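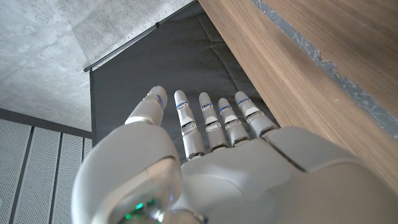

A robotic hand with its fingers raised in front of a dark backdrop.

Ratow stops hand tests after finger fault

Ratow has stopped all endurance tests of its five-finger robotic hand after a fault in the ring finger, the company said on 22 February 2024. The finger did not open on command during a grip test and kept its force on a plastic tube until an operator pressed the emergency stop. No person was hurt.

The fault came at cycle 2,516 of a planned 4,000. According to test engineer Marietjie Mtshali, the controller lost the signal from one joint sensor and continued to use the last value it had received. "The hand should release in such a case, and it did not," she said.

Ratow has asked its three pilot customers to keep the hand switched off until they receive new control software. Tshepo Moodley, who leads the safety group, said that the update must first pass 900 cycles without error. The company has not given a date for the release.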